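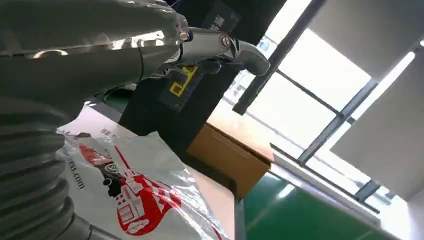 Figure 6. Wrist camera view at the parcel bench: the hand and its bellows sleeve, a printed plastic bag and the window.

5.2 Picking up soft parcels with the Flesano kit

I'll admit I wanted to like the Flesano kit before I'd opened the box. Narkton sells it as an arm, hand and camera bundle for small parcel depots, and the brochure spends most of its pages on rigid cartons. Cartons are easy! What our depot partner, Zitenine, sends out is mostly plastic courier bags, and a bag has no proper edge to grab and never sits the same way twice. So this part of the review is all bags.

The wrist camera gave me the most grief. Bags are shiny, and with daylight pouring through a big window behind the bench (Figure 6) the auto exposure chases the glass and lets everything else go its own way. I tried the vendor's default profile first, then locked the exposure by hand, and the locked setting is what I used for every trial reported here. I'd like to see Narkton ship that as the default, or at least mention it somewhere earlier than page 15 of the manual.

Over the whole review I logged 2,144 pick attempts, and the first 1,000 went to working out where the fingers ought to land. Aiming for the flat middle of a bag was my first idea and a poor one — the plastic slides away and the fingers close on very little. Going for a crumpled end works much better, with the fingers curled over the top and the bag pinched between them. Feng-yi Chu, who wrote our grasp labels, calls this the "sandwich bag hold," and the name has stuck in our code as well.

Placement is the other half of the job. The bag has to end up on the white pad of the scanning station, in front of the tower, and I didn't ask for it to be flat or neatly squared up. Wrinkles were fine by me. I scored a placement as good if the hand could let go and back off without dragging the bag along with it, which is a generous rule, and I'd tighten it next time around. The Cheng planner that comes with the kit handled the approach well, but its retreat move is slow and I couldn't find a setting to change that. 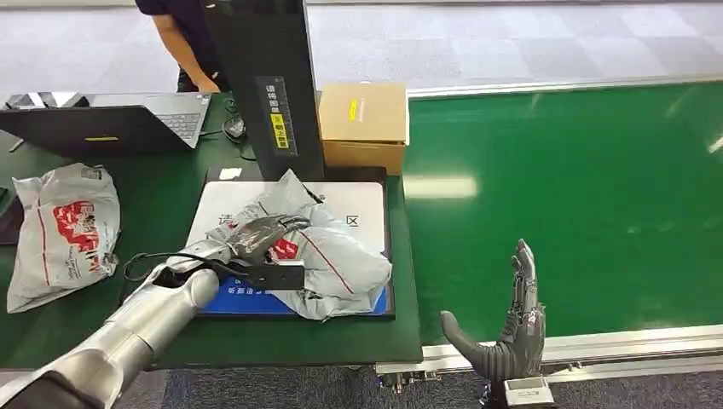

5.3 Setup time and operator effort

I timed setup from a bare bench to the first logged pick, cable routing included. The wrist cable took longer than anything else in March, and I got a bit quicker at it once I'd stopped following the diagram.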